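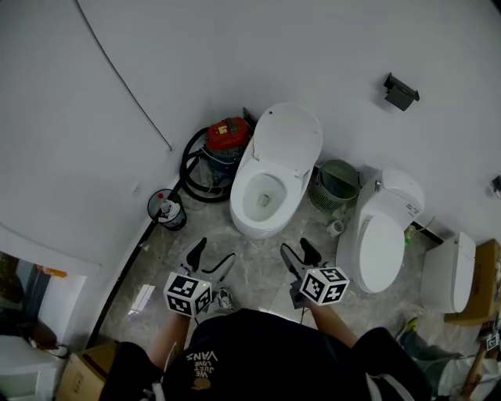 The ground-floor facilities at Anilcombe, with the three toilets, the wet-dry vacuum cleaner and the waste bins along the back wall.

Services > Buildings > Cleaning and Hygiene > Interviews

Keeping the small rooms in order

Print this page | E-mail this page

June 2025

The washrooms at Anilcombe are the responsibility of Abla Mahasneh, Head of Domestic Services, whose team also cleans the Hartley wing and the Orkach annexe. She was interviewed for this bulletin by Lenni Mäkelä.

Ms Mahasneh explained that the smallest rooms receive the closest attention. "A corridor will forgive you for a day," she said. "A toilet floor will not. We begin with the floor, we clear whatever is standing on it, and we finish with the floor."

The ground-floor room holds three toilets, including two of different kinds: a plain floor-mounted toilet and, to its right, a smart-toilet style unit with a control panel. Each has its own cleaning instruction. "The plain one takes the brush and the ordinary cleaner," Ms Mahasneh said. "With the other we use a soft cloth and a mild product, and staff are asked to unplug it before wiping the panel."

The wet-dry vacuum cleaner is kept in the corner. Asked whether it should be moved to a cupboard, Ms Mahasneh replied that the matter had been discussed twice. "The nearest cupboard is 20 metres away, up a step. I would prefer a hook for the hose and the machine left where it is." A request for shelving, at a cost of £340, has been submitted under works order 3027.

On the tiled floor she was more critical. The marble pattern is considered attractive, but it makes small marks difficult to find. Staff are therefore instructed to wipe the edges by hand, including the strip behind each toilet.

Waste bins are emptied at 6 every morning. Spray bottles should be returned to the trolley, and spare rolls should be stored off the floor. "I find them in all sorts of places," she said. "It is a habit we are working on."

The revised cleaning schedule, drawn up with the Wokuder office, will apply to all three buildings from September. Copies will be displayed inside each washroom door.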